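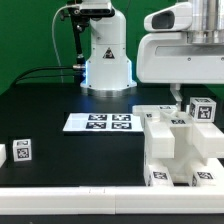 Chapter 7
Settlement Between Banks

In the previous chapter we studied how a customer gives a payment order to the bank. Now we ask what happens after this order, when the two customers have their accounts in different banks. For the customer the payment looks finished in a few seconds. For the banks it is still open, and one of them owes money to the other.

Let us take two banks, Flesel and Clalska. During one morning the customers of Flesel send 3119 crowns to customers of Clalska, and the customers of Clalska send 700 crowns in the other direction. The banks can settle each payment separately, at the moment when it arrives. This is called gross settlement. They can also wait until the end of the day and pay only the difference, 2419 crowns, from Flesel to Clalska. This is called net settlement.
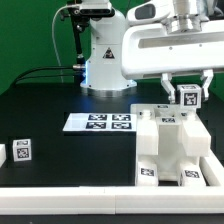 Net settlement needs less money on the accounts, and for this reason small banks preferred it for a long time. Its weak side is the waiting. If Flesel fails before the evening, Clalska may already have given the money to its own customers, and it must then carry the loss. With gross settlement this risk is much smaller, but every bank must keep enough money ready during the whole day.

In section 7.1 we describe both systems in more detail. Section 7.2 is about the role of the central bank, which lends to the banks during the day and asks them for security. The last section follows the case of Fairclough, a bank that changed from net to gross settlement in January and had to borrow every morning for several weeks.

Before you continue, please repeat the terms "reserve account" and "liquidity" from Chapter 2.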